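Packing Snack Bags and Cans for a Shelf or a Shipping Box

Filed under: Pantry and Packing
Last revised 18/09/2022

This page covers sorting and packing mixed snack goods: large chip bags, small snack packages and drink cans. The method works for a pantry shelf, a break-room cabinet or a box going out by mail. It assumes factory-sealed packages. Opened bags are handled in a separate section near the end.

What you need

A flat table with a matte top. Glossy tops let film bags slide while you are lining them up.
One carton or bin per destination. The Viltemo 50 bin is used in the measurements below.
Kraft paper or clean newsprint for fill.
Packing tape and a marker.
A kitchen scale, if the box is being mailed.

Step 1. Clear and wipe the table

Remove everything that is not being packed. Wipe the surface with a damp cloth and let it dry. Crumbs and grit under a film bag can start a pinhole when the bag is dragged, so lift bags when moving them.

Step 2. Lay the goods out in a single layer

Put the large bags on one side and the small packages on the other. Leave a clear strip at one corner for cans. Do not stack anything at this stage. A stacked bag hides its seals, and the seals are what you are about to check.

Turn each package so that the printed front faces up. The bags do not have to be square to the table edge; an angle is fine as long as the product name can be read.

Step 3. Check the seals

A chip bag has a crimped seal at each end and, on most designs, a long seam down the back. Look at the two ends first. Creasing in the crimp is normal and comes from handling. A gap running across the full width of the crimp is a failed seal, and that bag should be set aside.

Next, press the middle of the bag lightly with a flat palm. A sound bag pushes back and keeps its shape. A bag that slowly flattens has a leak. Use two seconds of steady pressure, then release. Pressing harder only breaks chips.

Small snack packages are often packed with less gas than chip bags, so the palm test tells you less. Check the end seals by eye and run a thumb along each one. If one end has been folded over, open the fold and look underneath before deciding that the seal is good.

Step 4. Check the cans

Pick up each can by the side wall and look at the rim, the seam and the base. Shallow dents in the wall are acceptable for home use. Reject a can with a dent that touches the top or bottom seam, a bulged end, or any stickiness around the tab. Set the good ones down in the clear corner, upright.

Step 5. Read and record the dates

Chip bags usually carry the date near the top seal on the front. Small packages may have it on the back or on a separate label. Cans have it on the base. Write the earliest date in each group on a slip of paper. This slip goes on the outside of the bin later.

Lizeth Cáceres, who runs the pantry pages here, prefers to mark each bag individually. For a stock of more than one bin her way is better — the slip method stops working once packages move between bins.

Step 6. Work out the loading order

Weight goes low and film goes high. The order is:

Cans, upright, in a tight block at one end of the bin
A folded sheet of kraft paper against the block
Small packages, standing on their long edge
Large chip bags, flat on top, one layer only

The paper divider matters. Can rims are hard enough to rub through film if the load shifts, and a moving can will crush whatever is beside it. If there are too few cans to fill the width of the bin, pack the gap with crumpled paper until they cannot tip.

Standing the small packages on edge saves floor space and keeps the names visible from above. If they slump, tighten the row with another twist of paper. Avoid rubber bands, which cut into the seals.

Step 7. Load the large bags

Lower each bag with two hands, one under each end. Holding a bag by the crimp alone puts its full weight on one seal. The bag should sit below the rim of the bin with a finger's width to spare. If the lid has to be pushed down, take one bag out and start another bin.

Do not vent a chip bag with a pin to make it fit. The gas inside is the cushioning, and a vented bag goes stale.

Notes for mailing

Use a new carton. Tape the bottom seam twice. Our test carton weighed 828 grams loaded, of which 483 grams was canned drink and the rest was snacks, paper and the carton itself. Weigh yours after taping, not before.

Cans and bags can share a carton for a short trip. For longer distances, or anything going by air, send them separately. Sealed bags swell as outside pressure drops, and a carton packed to the lid leaves no room for that. Temperature also matters: in January, canned drinks left in an unheated vehicle can freeze and split.

Opened bags

Squeeze out the loose air, fold the top down three times and clip it. Keep opened bags out of the bin and use them first. Strongly flavored chips, vinegar ones in particular, pass their smell to plain crackers stored beside them, so give these a lidded container of their own.

Storage

Keep the bin off the floor, away from direct sun and away from the stove. Recheck the top layer when you add new stock, and bring older packages to the front. Lucero Betancur's page on rotating dry goods has a shelf layout that fits this bin size without changes.
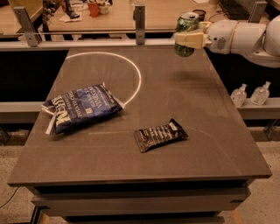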